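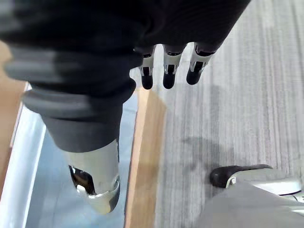 Arquivado em: Casa & Jeitinhos > Pisos e limpeza do dia a dia

Passei anos limpando o chão de casa como se ele fosse uma coisa só. Um balde, um pano, um produto, da porta da cozinha até o fim do corredor, e depois ficava me perguntando por que um pedaço brilhava e o vizinho parecia embaçado. Chão que muda de material no meio do caminho pede um pouquinho de estratégia (pouquinho mesmo, prometo!), e foi em fevereiro, com a casa revirada e os móveis todos fora do lugar, que eu finalmente parei para organizar a minha.

A primeira mudança foi a ordem. Começo sempre pelo seco: vassoura de cerdas macias ou aspirador no chão inteiro, sem água por perto. Se tem tapete, ele vai primeiro para a janela, leva umas boas sacudidas e só volta quando tudo secou. Eu antes varria em volta do tapete e deixava para levantá-lo "outro dia". Vocês sabem como termina. No dia em que levantei o nosso, da linha Anitz, que comprei por 469 reais numa ponta de estoque, achei areia suficiente para um vasinho de suculenta.

Depois vêm as emendas. Perfil, soleira, rejunte, aquele degrauzinho minúsculo entre um piso e outro -- é ali que a sujeira mora. Escova de dentes velha, seca, passada no sentido da emenda, e o bico fino do aspirador vindo logo atrás. Se a gordura já grudou (cozinha aberta, meu caso), umedeço a escova com água morna e uma gotinha de detergente neutro, esfrego um trecho curto e seco na mesma hora com um pano de algodão. Não encharquem a emenda! A água entra por baixo e depois não tem pano que alcance.

Para o pano úmido eu uso dois baldes. Um com água e produto, outro só com água limpa para enxaguar. Parece trabalho dobrado, mas o pano rende muito mais e o chão não fica com aquela película pegajosa que segura marca de pé. E torço bem. Para madeira e laminado, torço, torço de novo e ainda passo a mão: se a mão sai molhada, o pano não está pronto. Na cerâmica dá para ser mais generosa.

Sobre produto: já tive uma prateleira cheia e hoje me viro com um detergente neutro e um limpador próprio para madeira. O meu é o Lallevico, tampinha rasa num balde, e só. Quando exagerei na dose achando que ia ficar mais cheiroso, ficou foi escorregadio, e levei duas lavagens para tirar. Vinagre eu deixei de usar na casa toda, porque a soleira da sala é de mármore e mármore com ácido mancha feio. Testem qualquer coisa nova num canto escondido, atrás da porta ou embaixo do sofá, e esperem secar antes de decidir.

Tapete que escorrega: comprei a tela antiderrapante da Cukent, dessas de cortar com tesoura. Corte com 2 cm a menos de cada lado, para a borda não aparecer nem levantar a ponta do tapete. A minha já foi lavada na pia com sabão de coco, secou na sombra e voltou para o lugar sem drama. De tempos em tempos eu levanto uma pontinha para ver se não está grudando no piso, principalmente no canto que pega sol da tarde.

Os feltros dos móveis eu trocava só quando a cadeira já estava gritando. Agora faço tudo de uma vez: viro as cadeiras, raspo o feltro velho com um cartão vencido, limpo o pé com um paninho com álcool e colo o novo. Da última vez foram 13, contando o que ficou colado no meu dedo. Ah, e cadeira que passa de um piso para outro o tempo todo gasta o feltro bem mais rápido, então na mesa de jantar vale o de parafuso.

Riscos! Risquinho superficial em madeira clara eu disfarço com cera em bastão da mesma cor, aplicada com o dedo e lustrada com meia velha. Risco fundo, daqueles que prendem a unha, já é outra conversa. Chamei uma firma para ver a sala toda e o orçamento veio em 1411 reais. Respirei fundo e empurrei o aparador uns palmos para a esquerda. Por enquanto ele está ótimo ali.

Uma coisa que me ajudou foi parar de guardar tudo junto. Pano da cozinha num gancho, pano da sala em outro, escovinha das emendas num pote de vidro com tampa furada. Comprei uma barra de ganchos Sowerby para o lado de dentro da porta da lavanderia e os cabos pararam de cair na minha cabeça. Os panos eu lavo sem amaciante, que ele atrapalha a absorção -- demorei para aceitar essa, adoro roupa cheirosa.

Ainda estou brigando com o rejunte perto do fogão. Testei pasta de bicarbonato com água, melhorou, mas continua mais escuro que o resto. Se alguém tiver um jeito que não envolva passar a tarde de joelhos, me conta nos comentários!

Leia também
Como tirar cera velha do piso sem raspar
Pano, mop ou esfregão: o que ficou na minha lavanderia
Tapete de fibra natural: lavar em casa ou mandar fora?
Porta que arrasta no chão, conserto de uma tarde
Cheiro de ralo no verão e o que eu faço antes de chamar alguém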